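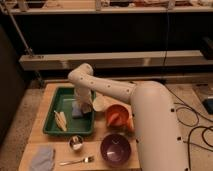
Vanley-Tisch: Greifdaten für volle Küchentische

Version vom 2025-01-22

Worum es geht

Ich wollte eigentlich nur wissen, ob eine Greifstrategie, die auf leeren Tischen gelernt wurde, auf einem vollgestellten Tisch noch etwas taugt. Kurze Antwort: mal so, mal so. Für die längere Antwort brauchte ich Daten, und die liegen jetzt in diesem Ordner. Der Datensatz umfasst 684 Episoden, alle mit demselben weißen Arm am selben hellen Holztisch ferngesteuert aufgenommen. Dazu gehört pro Episode eine kurze Anweisung in Textform (Ziel, Gegenstand, sonst nichts).

Die Grundidee hinter der Methode, die ich intern Ideck nenne: Das Modell bekommt beim Training nicht nur die gelungenen Griffe, sondern auch das Zögern davor. Wer fernsteuert, hält vor einem engen Griff oft kurz an und korrigiert. Solche Stellen werden sonst gern weggeschnitten - bei mir bleiben sie drin und bekommen ein eigenes Label!

Aufbau des Tisches

Links steht eine grüne Kunststoffwanne, daneben eine orange Schüssel mit einer Möhre oder etwas Möhrenförmigem drin, vorne eine lila Schüssel, ein kleiner Metallbecher und eine Gabel. Der blaugraue Schwamm liegt in der Wanne. Der Rest wechselt, und genau um den Rest geht es mir ja: Was da sonst noch herumsteht, soll das Modell möglichst kalt lassen. 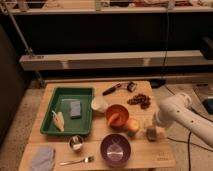 Ó Briain fragte nach der ersten Version, ob das Modell die Gegenstände überhaupt unterscheidet oder sich einfach merkt, wo sie stehen. Völlig berechtigt! Ich habe deshalb einen Testteil mit 100 Episoden abgetrennt, in denen die Zielobjekte an Stellen liegen, die im Training nicht vorkommen. Bitte nicht zum Nachtrainieren verwenden, sonst sind die Vergleiche hinüber.

Was bisher herauskam

Mit Zögerlabel landet das Modell im Testteil seltener neben dem Objekt, dafür ist es langsamer. Bei kompakten Sachen wie Äpfeln fällt das kaum auf. Bei kleinteiligen Haufen sieht es anders aus, da bleibt der Greifer manchmal so lange in der Korrekturphase, bis die Zeit abläuft (das nervt mich sehr, und ich habe noch keine saubere Lösung). Wer schnelle Abläufe braucht, ist mit der Variante ohne Label wahrscheinlich besser bedient.
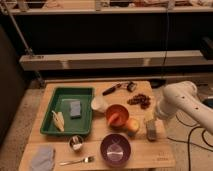
Aus Covholm kam der Einwand, Zögern sei doch vor allem eine Eigenheit der Person am Steuer und sage wenig über die Schwierigkeit des Griffs. Da ist was dran. Gesteuert haben 2 Leute, und unsere Pausen sehen in den Gelenkdaten tatsächlich verschieden aus. Ich normiere die Pausenlänge inzwischen pro Person, das hilft ein Stück weit, räumt den Einwand aber nicht ganz aus. Wenn jemand eine bessere Idee hat - her damit.

Bekannte Macken

- Das Licht ist durchgehend warm und eher schwach. Wie sich das Modell bei Tageslicht schlägt, habe ich nicht geprüft.
- Der Arm verdeckt je nach Haltung einen guten Teil des Tisches. Wenn der Greifer über der Wanne hängt, ist von der Kontaktstelle manchmal kaum etwas zu erkennen, also die Gelenkdaten mitbenutzen.
- In fast 8 Prozent der Episoden stimmt die Anweisung nicht genau mit dem Gegenstand überein. Die Korrekturliste liegt bei, eingearbeitet ist sie noch nicht.

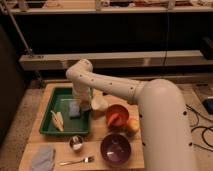
Benutzung und Weitergabe

Am besten erst den kleinen Probeteil laden und schauen, ob die Zeitstempel von Kamera und Gelenken bei euch zusammenpassen. In der Fassung vom Oktober waren sie leicht verschoben, also bitte die alten Dateien löschen und nichts mischen. Forschung und Lehre gern, ohne Rückfrage. Fehler könnt ihr mir direkt im Projektordner melden, am liebsten mit Episodennummer.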